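Whose rule is it? Good practice for robot arms outside the fence
Speaker notes, long version. Siu-ming Leung
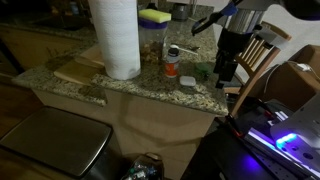

Slide 1. Start without the bio. They have the program.

Opening line: I have read more safety checklists this year than I have read novels, and the novels had better endings for the reader. Pause. If it doesn't land, move on, don't explain it.

Say what the talk is. Thirty minutes on what people write down before they run an arm in a room where other people cook, eat and walk around. I am not selling a framework. I was asked for a framework. I said no in August and I am still saying no.

Slide 2. The fence.

Factory rules grew up around a fence. The arm is on one side, you are on the other, and a gate with a switch sits between you. Most of the good practice we quote to each other assumes that gate, even when it doesn't use the word. Take the fence away and a lot of sentences stop meaning anything. "Keep the work area clear." Clear of what? In a kitchen the stuff on the counter is the work area. There's a sponge, a spoon, a bottle of supplements, a container of something brown with a lid on it. You can clear all that off and then you have tested your arm on a rock slab, good for you.

So when I see "area clear" ticked on a form from a home setup, I want to know what the person meant by it. I asked at Satthorpe. Three people, three answers. One meant no people within reach. One meant nothing breakable. The third meant that the floor had been swept. They had all been ticking the same box for months.

(Somebody always objects here that the form has a definitions page. Yes. Ask them to recite it.)

Slide 3. The Kiani list.

Background for anyone who hasn't met it: the Kiani list is an internal checklist that leaked out into general use. It has 84 items. I've seen it taped up at two sites, and at Stavness it's laminated.

I'm going to be rude about it, so be fair first. It has a good section on power. It tells you to know where the stop button is before you know anything else, and to press it once a day, for real, with the arm moving. I would keep that if I kept nothing else.

Now the rude part. 84 items before a session. I sat with a crew and timed them, and they were through it in 70 seconds. Do the division yourselves. Nobody reads at that speed, they're running a thumb down the page. When I asked about it the lead said the list was "mostly for the audit." Then call it the audit list, and write another one for the people in the room.

Let that sit. Drink water.

Slide 4. What I'd ask for instead.

Don't call these principles. They are habits, and I've watched each of them fail somewhere.

First habit. Mark the reach on the floor. Tape. I know it's ugly and I know it pulls up the finish on a wood floor if you leave it down too long, use the cheap painter's kind. People are bad at guessing how far an arm extends when it's folded. I'm bad at it and I do this for a living. If a chair is inside the tape, either the chair moves or you write down that it stays and why.

Second habit. Cables. Everyone has a cable rule and the cable rule is always "manage cables." I'd like that phrase retired. Say which side they run on. Say who checks the connectors, and when. If the wires near the base hang loose, then the written procedure should say they hang loose, so that the next person knows it was looked at. An honest sheet with a bad cable on it is worth more to me than a clean sheet.

Third habit. Food and pills. This one gets me letters. A home counter has things on it that people put in their mouths. The grippers have been on shoes, on trash can lids, on whatever the last task was. I have found one site, one, with a written rule about wiping the fingers between tasks, and it was Banivine, and they only had it on account of an ant problem. My own rule is that anything a person will swallow gets moved or gets swapped for a stand-in before the arm is powered. A sealed lid doesn't change that for me. I've had arguments about the sealed lid. I lost one of them and I still think I was right.

Fourth habit. One person talks. When the arm is live, one named person says go and anybody at all can say stop. Write the name on the sheet. If the name is the same on every sheet for a month, including the week that person was on vacation, you have learned something about your sheets.

If time is short, cut the second habit and keep the fourth.

Slide 5. Lights.

Status lights, quickly. Blue, purple, green, whatever came in the box. A glowing base looks reassuring and people read it as "safe." I gave a short written quiz to 40 people who work near arms every week and asked what the light on their own unit meant in each state. I'd planned a chart for this slide. There is no chart, the answers were too scattered to draw. Go and look up what your light means. If it's decoration, put a label next to it that says so.

Do not get pulled into the color debate. There is a man who comes to these things and he will want the color debate.

Slide 6. The trouble with "best practice."

Slow down here, this is the section I care about.

Every organization I visit has a best practice document and I have started asking one question of it: what did you stop doing because of this? Most can't answer. The document describes what they already did, in the passive voice, with a version number. It's fine to write down what you do. It is a bit much to then send it to everybody else as the standard.

Stavness is my exception and they'll be embarrassed that I said so. They used to let the operator reset a fault from across the room. They wrote a rule that you walk over and look first. It cost them time, people complained, the rule stayed. I can point at it. I'd trade that single line for most of the binders on my shelf.

And I have doubts about my own list, before anyone asks. Four habits, from a handful of sites, chosen by me, and I have no accident data worth the name. Near misses aren't reported in a form you can compare. Some places log every bumped cup and some log nothing until there's a hole in the drywall. So when a speaker puts up a percentage for how much safer you'll be -- any speaker, including the one after me -- ask where the count came from.

(Check who is after me. Soften if necessary.)

Slide 7. What to do with this.

Take your own list. Cross out every line that no one in the room could explain out loud. Most lists I've done this with come out under 30 items and a couple came out under ten. Then run a session with what's left and have someone who didn't write it hold the paper. Watch their face when they get to a line they can't follow. Fix that line that day.

Don't send me the result. People send me the result.

Questions.

Likely ones. "Will a formal standard fix this?" Partly, in time, and it will be written by whoever can afford to sit in the meetings. "Is it different when the arm is small?" Less force, same fingers in the same pill box. Small arms get put on counters at face height for a kid, so no, I don't relax about small arms. "Can we use your slides?" Yes, take off my name if you change slide 4.

If the clicker dies again, Banivine has the spare.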